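1/ Evening all! Long overdue update on Suserov, the kitchen arm I'm building on the garage bench. The real arm is still in bits (waiting on 25 mm bearings), so all the practice is happening in a simulated kitchen, and I've grown very fond of it.

2/ First job is reaching into the wall cabinet for the oil. Dark blue shelves, dim inside, one small bottle with a yellow cap. I do like that little cap, it's a lovely thing to aim a detector at.

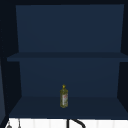

Tonight's target, second shelf down.

3/ Then the sink, which I'd been putting off. The lip of the basin hides nearly everything sitting in it, and the drainboard grooves are just the sort of fine dark lines my edge finder loves to mistake for something useful. Plenty of tea was drunk over this one.
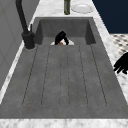

4/ Gripper changes
I've slowed the closing speed and capped each attempt at 900 steps, so it gives up gracefully if it gets in a muddle.

5/ Next up is clearing the basin: plate, roll and strawberry, each wanting a different sort of grip. The strawberry worries me most, being small and tucked well away in the corner.

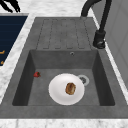
Mofokeng: Have you tried softer fingertips? Mine got much kinder to fruit once I stopped printing them solid.

6/ Oh, that's a good shout, thank you! I'll print a pair in the bendy stuff after supper and report back.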